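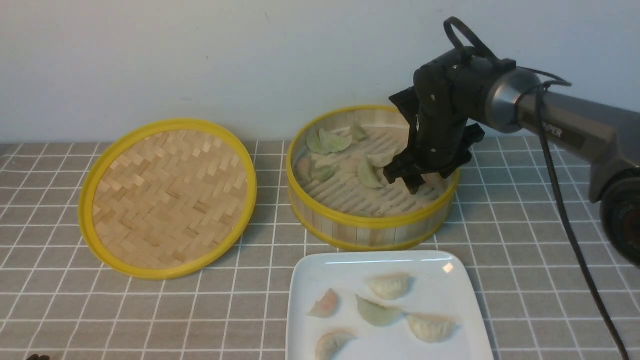 Speaker notes – "Steaming without tears", Whitfield food hall, 3 pm slot

Welcome, thank the hall, ask if they can hear me at the back. They will say yes even if they can't.

Start with the lid. Most people at home put the lid on the bench the wrong way up, leave a damp ring, then set a dumpling in it. Lid goes face-up, off to one side, weave showing. Let them look at the herringbone for a second. Somebody will ask if it's dishwasher safe. It is not.

Why bamboo. Metal lids drip. Bamboo drinks most of the steam and the tops of your dumplings stay out of the rain. Mention the Plindov steel set I was given and what it did to a batch of prawn ones. Keep it short, I get bitter.

The floor of the basket. Slats, gaps, steam comes up through the gaps. If you cover every gap with dumplings you have made a lid with food on it. Leave a finger's width between each one. Two that touch will become one, and you'll be the person serving it.

Colour. Green wrappers: spinach juice in the dough, squeezed hard, no pulp. My ratio is 270 grams of flour to 70 grams of juice plus hot water until it stops fighting you. (The handout says 271. That was the scale at Tinton, ignore it.) Pinkish ones are beetroot, and a little goes a long way – ask me about my good tea towel.

Pleats. Do three slowly, facing the audience. Say that a crescent wants a flat bottom so it can sit up by itself. Ugly pleats taste the same. Tight pleats matter more than even ones.

Lining: cabbage leaf, or paper with holes. Lightly oiled slats if you're brave.

Moving them to the plate. Wait a minute with the lid off. Skins are sticky straight out of the steam and firm up as they cool. Lift from underneath, never pinch the top. Have the plate right beside the basket so there's no long walk.

Questions. If there are none, tell the Drustik stockpot story. If there's still time, tell it again with the ending.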